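Ticket 115 – Blue seat covers in the reading room, washing and fit
Opened by: Carolina Vilela
Assigned to: Sérgio Loureiro
Site: Torlow, ground floor
Status: waiting on supplier

Problem as reported: after the April wash, two covers will not go back over their cushions. The zip stops short of the corner and the fabric pulls at the back seam. The other covers went on without trouble.

09:20 – Checked the care label. It says cool wash, line dry. Carolina confirms these two went in the dryer with the towels.

10:05 – Measured one tight cover against a good one. It is 33 mm shorter front to back. Width is the same. The cushion insert has not changed.

11:40 – Dampened the tight cover and stretched it by hand over the insert, then left it. Got some length back – not enough to close the zip.

14:15 – Wrote to Henriques and asked if they still sell the cover alone. Their last price list has it only as a set with the insert.

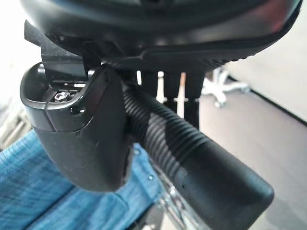

The replacement has to match the weave as well as the color, or it will stand out next to the others. Henriques asked what we have now, so for the record it is a medium blue, close to denim, with a crosshatched mesh you can see up close and lighter patches where it looks faded. A brand new cover may look darker beside it. Carolina is fine with that.

Next step: wait for the quote. If it comes in over 200 for the pair, try Murnberg.

Recent tickets
Diltum shelf unit, missing pegs
Reading room blind stuck halfway
Torlow side door, handle sticks
Lamp flickers on the long table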